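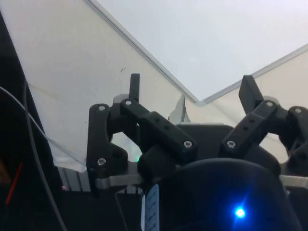 Demonstration collection

Demonstration collection is the recording of example movements so that a robot can learn a task by copying them. Each recording is called an episode or a demonstration. An episode normally holds video from one or more cameras, the joint positions of the arm, the opening of the gripper, and a short written instruction. A learning system is later trained to predict the next movement from the images and joint readings.

Methods

In teleoperation, a person drives the arm from a distance with a second arm, a handheld controller, or a keyboard. In hand guiding, the person holds the arm and moves it directly. Teleoperation keeps the person's hands out of the camera views, but it is slower to learn. The Tritton handbook, used by several small laboratories, suggests that a new operator practice for 5 days before any episodes are kept.

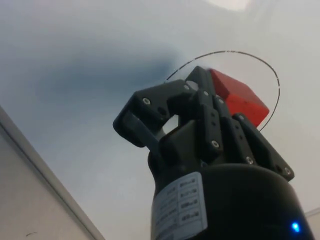
Tasks for a first data set are usually short and easy to judge. Block placement is a common choice, as the goal can be stated in one sentence and checked by eye. A cube in a single strong color, such as red, stands out from a pale surface and gives two fingers flat sides to close on. A thin black ring can serve as the target or as a boundary to keep clear of, depending on the written instruction. Longer tasks, such as folding or packing, are often left until the recording routine is stable.

Camera placement

Most setups combine a fixed view with a view from the wrist. The fixed camera records where objects lie in relation to one another. The wrist camera moves with the gripper and gives a closer view of contact, though the fingers may hide part of the object. Both streams must share a clock. In the Bovham data set, a delay between the two cameras spoiled 17 episodes before it was noticed.

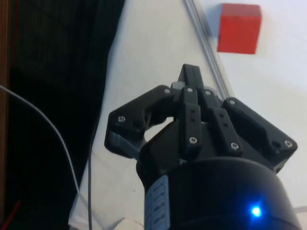
Wrist views also change a great deal with small turns of the arm, and the background may shift from table to wall to ceiling within one episode. Some groups hang plain cloth at the sides of the work area to limit this. Others leave the background as it is, so that the trained system meets more variety.

Variation and review

Start positions are changed between episodes. If the object always begins in the same spot, the system may learn a fixed path and ignore the images. The Drolasthorpe protocol, revised in February, divides the surface into 24 start zones and asks for an equal number of episodes from each.
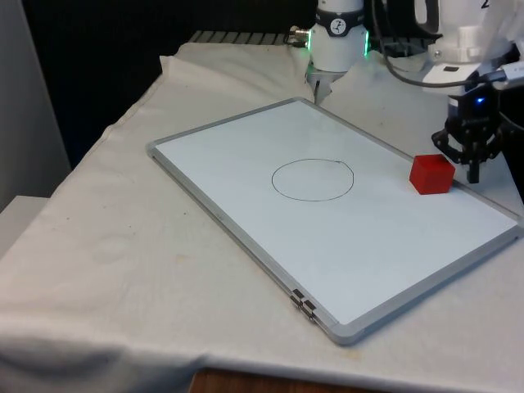

Review is done after each session. An episode is marked as a success, a failure, or unusable - the last covering dropped video frames and wrong instructions. Failures are sometimes kept under a separate label, mainly for training systems that detect errors. The Dương collection holds 80 episodes of one placement task, with failed grasps stored apart from the rest.

See also: teleoperation; imitation learning; gripper

Page last edited 28/04/2023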